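Tuesday, August 13, 2024

Second week with the Tedesco hardwax samples. Manuela wants a yes or no by Friday so she can order for the Keltedberg library tables. I'm still at "maybe," and leaning no.

The sales sheet says one coat, buffed, ready for use overnight. I don't believe the overnight part. The offcut I coated Thursday still took a thumbnail mark on Saturday, and the shop wasn't cold. Sveva thinks I put it on too heavy. Possible. I weighed the can before and after on the second piece and used 70 g, well under what I used the first time, and that one marked too, only less.

Water rings: left a wet glass on each sample for an hour, then three hours. The old Semura oil showed a ring at three hours that faded by the next morning. Tedesco showed nothing at one hour and a dull patch at three. The patch hasn't faded. Manuela says it would buff out. Maybe, but who is going to buff library tables?

Sanding before coating made more difference than the brand did, as far as I can tell. I stopped one piece at 150 and took the other up to 300. The finer one looks better and feels better, and it also seems to drink less. I'd like to see it done again on boards from another batch before anybody writes it down as a rule.
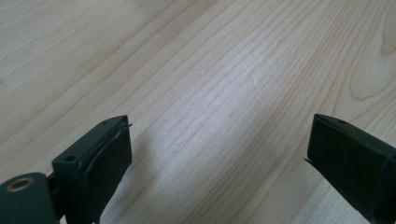

Glare is the other thing. The library people asked for matte and both cans say matte, and I don't think either of them would pass under a row of ceiling lights. Sveva suggested a gray pad after the last coat. I tried it on one corner and got scratches across the grain, so that's either the wrong pad or the wrong hands.

Price: quote came in at 3,236 for the full job, not counting rags and pads. Semura would be 327 less. I don't see what the extra buys us yet.

To do:

- repeat the three-hour water test on the 300 piece
- ask Tedesco what temperature "overnight" assumes
- coffee and hand cream, both cans
- find out if Pevutau still has tables we oiled last November, and go look at them

Leave the Thursday offcut on the rack, please. I want to try the thumbnail again next week.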